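Como recuperar toalhas que deixaram de secar

Há um momento na vida de toda toalha em que ela desiste. Continua pendurada no gancho, continua com ar de toalha, mas ao sair do banho você percebe que ela só empurra a água de um ombro para o outro. A culpa quase sempre é do amaciante, esse produto que promete maciez e entrega uma película gordurosa em cada laçada do tecido.

A boa notícia é que dá para reverter em uma tarde, com coisas que já estão debaixo da pia. A má notícia é que a tarde é sua.

O que separar

Vinagre branco de álcool, uma xícara
Bicarbonato de sódio, meia xícara
Sabão líquido, metade da dose que você costuma usar
Um balde ou o próprio tanque
Paciência, vendida separadamente

Antes de começar: o teste da gota

Estenda a toalha seca e pingue uma colher de chá de água no meio. Se a água sumir logo, a toalha está bem e o problema talvez seja você, que se enxuga com pressa. Se ela ficar parada em cima do tecido, redonda e satisfeita, siga adiante.

Passo 1. Lavagem com vinagre

Leia a etiqueta. Toalha de algodão costuma aguentar água a 60 graus; toalha com bordado, barra de renda ou nome de hotel pede água morna. Ponha as toalhas na máquina, sem encher mais da metade do tambor, e despeje o vinagre direto lá dentro. Nada de sabão nesta rodada. Nada de amaciante nunca mais, mas disso falamos depois.

A área de serviço vai cheirar a salada. Passa.

Passo 2. Lavagem com bicarbonato

Terminado o ciclo, rode outro, agora com o bicarbonato e de novo sem sabão. Sei que a tentação é jogar vinagre e bicarbonato juntos, porque faz espuma e espuma parece trabalho. Um neutraliza o outro e você fica com água salgada, muito animada por 14 segundos.

Se a água da sua região for dura, deixe as toalhas de molho por uma noite entre um ciclo e outro. Quem mora em lugar assim já sabe, pela cor da chaleira.

Passo 3. Enxágue e sacudida

Faça um enxágue extra. Ao tirar da máquina, segure cada toalha por duas pontas e sacuda com força, umas boas vezes, para levantar as laçadas. É o passo que todo mundo pula e o que mais muda o resultado. Também é ótimo para quem teve reunião de manhã.

Passo 4. Secagem

Varal com vento e sombra. Sol forte por horas a fio transforma algodão em lixa, e radiador de aquecimento faz o mesmo, só que em dezembro e com a conta mais alta. Na secadora, use temperatura média e retire assim que estiver seca.

Passo 5. Esticar antes de dobrar

Toalha que seca torta fica torta no armário. Estenda sobre uma mesa limpa, puxe os cantos e alise do centro para fora com a palma da mão. Barras desfiadas merecem uma olhada nessa hora: apare os fios soltos com tesoura e jamais puxe, a não ser que queira uma toalha de rosto onde havia uma de banho.

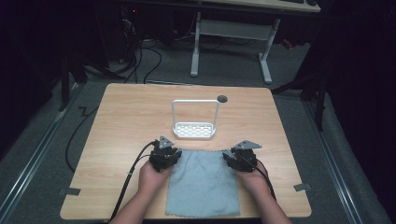 Toalha azul-acinzentada estendida na mesa, com a borda de baixo um pouco ondulada.

Para dobrar, leve um lado comprido até o outro, depois junte as pontas curtas e dobre mais uma vez. Existe a dobra em três, de revista, com a borda escondida. Funciona em prateleira funda. Na minha, ela cai.

Manutenção

Repita o vinagre uma vez por mês. Use menos sabão do que a tampinha sugere; a tampinha foi desenhada por quem vende o sabão. E pendure a toalha aberta depois do banho, em vez de enrolada na maçaneta.

Dúvidas que chegaram por e-mail

Karthik Saha pergunta se pode usar vinagre de maçã. Pode, mas em toalha branca eu não arriscaria, e sai mais caro.

Outra leitora quer saber se o vinagre estraga as borrachas da máquina. O uso frequente pode ressecá-las, por isso a recomendação de uma vez por mês. Na dúvida, consulte o manual, que está na gaveta com as pilhas velhas.

E se nada funcionar? Corte em quatro e promova a pano de chão. As toalhas que já não secam gente costumam piorar bastante nessa função também, mas o piso reclama menos.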